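Turbo trainer notes, first block

November 27, 2024

The Kenon is set up in one place now and I have stopped moving it between sessions.
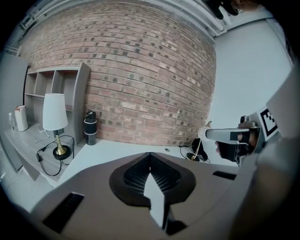 Resistance and calibration

I have finished the first four weeks of the winter plan. The trainer is a second-hand Kenon, wheel-on, with a manual resistance lever and no power output. Speed comes from a Stirkar sensor on the rear hub, so every figure I log is only as good as the tyre pressure and the roller tension. I pump the tyre before each ride and give the roller knob the same number of turns past first contact. When I skipped this in week two, the easy ride read slower than usual at the same heart rate, and I threw the numbers away.

Sessions

The main session is a ten-minute warm-up, then 4 blocks of eight minutes at 32 km/h, with three minutes easy between them. In the first week my heart rate climbed 14 beats from the start of the first block to the end of the last. It now climbs nine. Some of that will be fitness and some of it the fan, which I moved closer in week three. I should have changed one thing at a time.

Cadence is still poor. I drop below 80 in the last two minutes of each block and have to shift down to recover it. Radomír Sokol, who rode with me at Tririco for years, thinks my saddle is too low. I raised it by four millimetres and will leave it there until the block is done.

Drinking

I get through 600 ml in an hour indoors — more than I would on the road in summer. Plain water for the short rides, a pinch of salt and some squash for the long one.

Next

December adds a fifth block and takes a minute off each recovery. The Machala loop stays on the calendar for any dry morning, mostly to check that the indoor speeds mean something on a real hill. New rear tyre is on order.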